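Zinhle Maluleke
December 28, 2019

A thread on the vacant homes grant, now that the county has put out its year-end numbers.

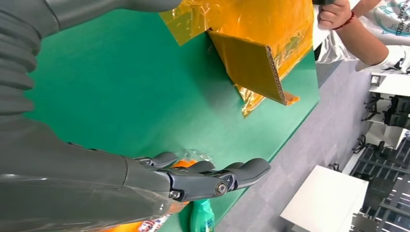
1/ What the grant is
Owners of houses left empty for two years or more can get money for repairs. In return they lease the house to the county for ten years, and the county rents it to a family on the housing list.

2/ The target
The plan passed in July called for 3000 empty homes to be brought back into use over five years.

3/ The result so far
782 applications came in. The report does not say how many were approved. I asked the housing office and was told the figure is "being compiled."

4/ The waiting list
It stood at 2000 households when the plan was passed. The new report leaves that number out too. The last three reports all had it on page one.

5/ Who is doing the work
Two contractors, Bondex and Solgate. Bondex has the north side of the county and Solgate has the rest, including Mtshali Street, where most of the boarded-up row houses are.

6/ What owners say
Rutilio Huerta owns a duplex there and applied in the summer. He got a letter saying his file was complete. He hasn't had an inspection date. "I'd sign the lease tomorrow," he told me.

7/ What the county says
Reshma Dlamini at the housing office says inspections are the holdup. They have two inspectors and want to hire four more. The job ads are not up yet.

8/ The money
Unspent grant money goes back to the general fund at the end of the budget year unless the board votes to carry it over. That vote isn't on the next agenda.

9/ If you applied and are still waiting, send me a message with the month you filed. I don't need your address.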